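Breathing Space at Cutham: progress report to the Krasniqi Fund
Prepared by Ustyna Hutsuliak, project lead
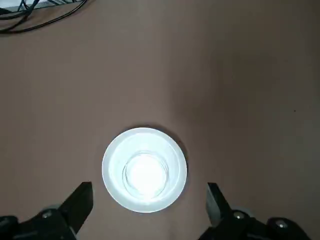

It is a real pleasure to write to you again, and I hope you will forgive me if I go on a bit, as there is a good deal to tell. When I last reported we had only just got the keys to the hall and were still arguing with the heating. We now have a full timetable of gentle yoga and guided breathing, and people in Cutham have started to talk about "my class", which I find very cheering.

Your grant has so far paid for the hall, the teachers' fees and the mats. We ordered the mats from Kedico in the end, as the first supplier kept moving the delivery date and I lost patience. They arrived in December, rather later than I promised you, and for the first few weeks everyone made do with blankets from home. I'm told some people still prefer the blankets!

Attendance

To date 95 people have come to at least one session. Most of them live in the villages on this side of the river, and a good many had never tried anything of the kind. We run 4 groups a week: two of chair yoga, one on the floor, and an evening breathing class that begins at 7.30 and was meant to be the quiet one, though it has become the fullest. I would like to split it, and I come back to that below.

The group for carers has been slower. The morning slot was a mistake on my part, because that is when most of them are busiest, and we have moved it to early afternoon. Numbers have picked up a little, but I would rather wait until the spring before claiming that it has settled.

The Tindari weekend

You kindly agreed that we could try a short retreat, and we held it at Tindari, the old farmhouse up the lane past the chapel. We kept it very simple – slow stretching before breakfast, a silent walk, and a long relaxation in the afternoon with the curtains drawn. One lady wrote to me afterwards that she had slept through the night for the first time since her operation, and I have kept her letter. The walk was too long for some of the group, and next time we shall offer a shorter way back through the orchard.

Money

We are a little under budget on fees and over on hall hire, as the rent went up in the autumn. I should like your permission to move £500 from the fees line to cover this. The accounts are attached in the usual layout.

What comes next

Over the next 3 months we plan to split the evening class, train a second teacher for the chair groups, and hold one more day at Tindari if the farmhouse can have us. I would also dearly like you to come and join a session yourselves. Loose clothes are all you need, and the side door is the one that opens.

With warmest thanks, as ever,
Ustyna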